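Evening Front Desk and Tenant Services Assistant, Merrick Building
Part-time, starting September

Do you like knowing people by name, and do you get a quiet kind of pleasure from a tidy mailroom? Then we would love to hear from you. The Merrick Building is home to small firms and workshops of all sorts, and our front desk is where everybody ends up sooner or later, whether they have lost a key card, are waiting on a parcel, or just want to say hello on the way out.

The shift starts at 3 p.m. and you would be joining a friendly team of five. You'll greet visitors, sign for deliveries, keep the meeting room calendar straight (it does get tangled!), and take a walk through the shared floors before locking up. Dinix and Prurklow, our two longest-standing tenants, often have guests in the early evening, so a good memory for faces is a real help.

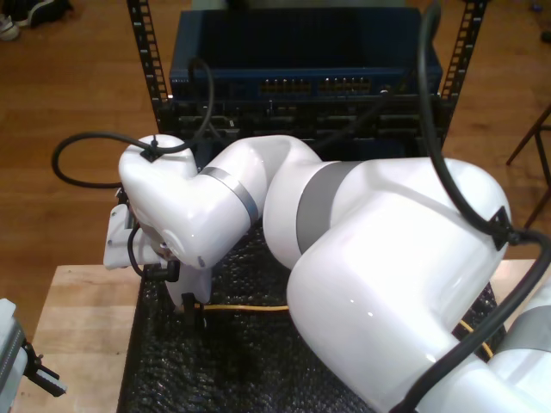
White robot arm with gray bands.

You don't need a background in property or reception work. We can teach you the phones and the Sernum booking system, and you'll have someone beside you for the first 2 weeks. What we do ask for is patience, clear handwriting for the parcel log, and a manner that stays kind when three people want something at once. A second language would be very welcome.

We offer paid breaks, a bus pass, and all the coffee you can reasonably drink. To apply, send us a short letter telling us a bit about yourself, along with a résumé if you have one, and quote reference 3419. Letters can also be dropped off at the front desk any time before 6 p.m.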